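Retiring the Old Desktop, Part Two: Sorting the Files
October
Posted by Ashok Semwal

The old desktop held 2,282 photos, a mail archive back to university, and three copies of a tax folder called Hevia, named after the street I lived on when I started it. I copied the lot to an external disk before the machine was opened, then ran a checksum pass on both sides. Every file matched.
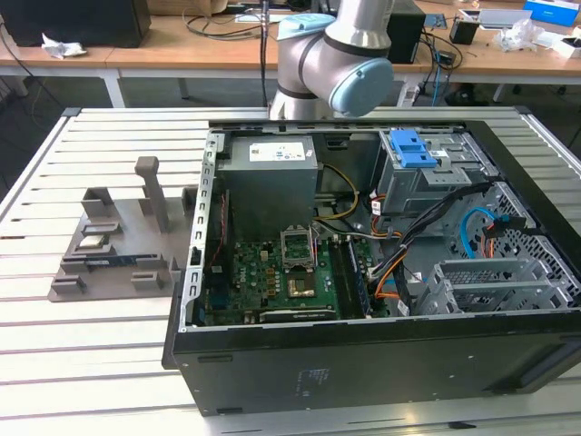
Side panel off, CPU socket open.

Deduplication came next. I compared by hash and ignored filenames, as my cameras have restarted their numbering more than once. That removed 1,217 photos. A second pass on similar images flagged another 40, which I checked by eye and mostly kept. Burst shots of the dog have different hashes and, according to my daughter, different merit.

The drive is the only part that matters for privacy. A quick format clears the index and leaves the contents readable. I use a full overwrite on spinning disks and the built-in secure erase command on solid state ones, and I write the date on masking tape afterwards.

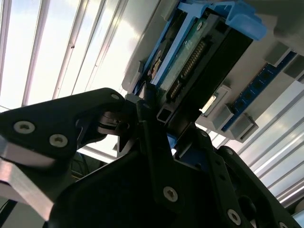 Folder layout

I gave up on subject folders. The new scheme is year, then month, then a short place name in lower case. Shakya and Urna, my two earlier attempts at a tagging catalogue, both relied on software that stopped being updated. Plain folders will open on anything.

Documents get the same treatment, except for warranties and tax, which sit at the top level. The mail archive was exported to plain text and came to 532 folders, most with a single message in them. I haven't merged those yet. 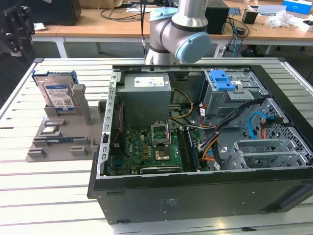

Power supply still in the case.

Backups run at 2 a.m. to a disk in the hall cupboard. A second disk lives at my brother's place and gets swapped when we visit. The colour of the label tells me which one is current: green for home, grey for away.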